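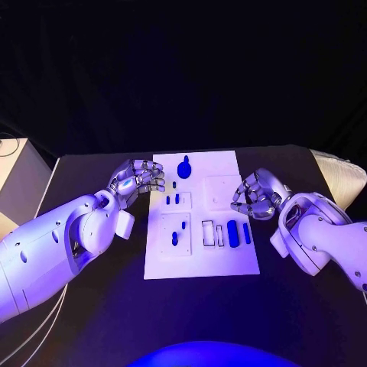
What is compared in a peg board trial of robotic hands?
The grip and the placement of small parts are compared, with the arm, camera and controller held the same between runs so that any difference can be traced to the hand.

Peg board trial (robotics)

A peg board trial is a bench test for end effectors, in which a robot picks up and places parts of several shapes on a flat board. It is used for two-arm humanoid systems with five-fingered hands – among others – and for plain parallel grippers.

Parts and layout
Boards differ between labs. A common type is a white sheet with raised plates and blue pegs, some thin and some thick with rounded tops. Thin pegs standing side by side are the harder case for wide fingertips.

Dellton series
The Dellton series compared two hands, the Michiels and the Plorinex, on one pair of arms under the Wandalitz controller. Vaughn Nguyen-Tran ran 313 attempts per hand in August. The Michiels hand placed 271 parts within tolerance. The Plorinex hand placed 14 fewer, with most of its misses on thin pegs. Each attempt was limited to roughly 3 minutes.

Limits
Results depend on the head camera view, which the fingers may block during the final approach. Scores from boards with different plate spacing are not comparable. Finger wear is recorded separately – usually at the end of a series.

See also: end effector, peg-in-hole task, teleoperation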